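Giving Up the Top Sheet

Somewhere in March I stopped using a top sheet, and I have now told enough people about it that I may as well put it in writing and save my friends the phone calls.

I was raised with a top sheet. My mother tucked it in so hard at the foot that getting into bed felt like being mailed. I carried on the custom for most of my adult life without asking what it was for, the way you keep buying the same mustard. Every morning it was a rope at the bottom of the mattress. Every night I untied the rope and lay under it, and by two o'clock one foot was through it and the other was looking for a way out.

The thing that broke me was a Monday. I had bought a new set from Verby, which cost 58 dollars and came with a card telling me I deserved it, and the top sheet turned out to be a full when everything else was a queen. I called. A very pleasant man told me the exchange would take 32 days. I asked what I should do until then. He said most people just used the duvet. I thought about that for the rest of the afternoon.

So I just used the duvet. It was fine. I slept as well as I ever do, meaning until the garbage truck. In the morning I pulled the duvet up, gave it one pat, and the bed was made. I stood there feeling like I had gotten away with something.
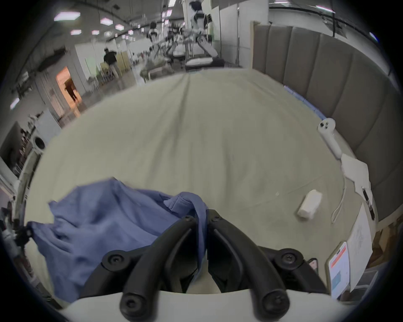
Doesn't the duvet cover get dirty faster without a sheet under it?

It does, so it goes in the wash every week with the pillowcases. I used to do the cover whenever I remembered, and I would like to leave it at that.

The washing is the real price, and I won't pretend otherwise. A duvet cover goes into the machine alone and comes out having eaten everything else in there. Socks, mostly. I found a dish towel in one corner of mine that I had already replaced. Getting the duvet back inside is a job for two people who like each other, or one person who doesn't mind being in there for a while. Efthymia swears by the method where you turn the cover inside out, lay the duvet on top and roll the whole business up like a burrito. I have watched her do it. I have watched the video she sent. My burrito comes out with the filling at one end.

What works for me is less elegant — I grab the two far corners from inside, stand on a chair and shake. The downstairs neighbor has not mentioned it.

I did get some pushback. Konrad, who irons his pillowcases, asked whether I had also given up forks. My aunt Evanthia went quiet on the phone and then asked if I was eating. She has a linen closet with labels on the shelves and I think she had me down to inherit it.

The full-size replacement, or rather the queen-size replacement for the full, did finally arrive. It's very nice. I've been using it to cover the tomatoes when it gets cold.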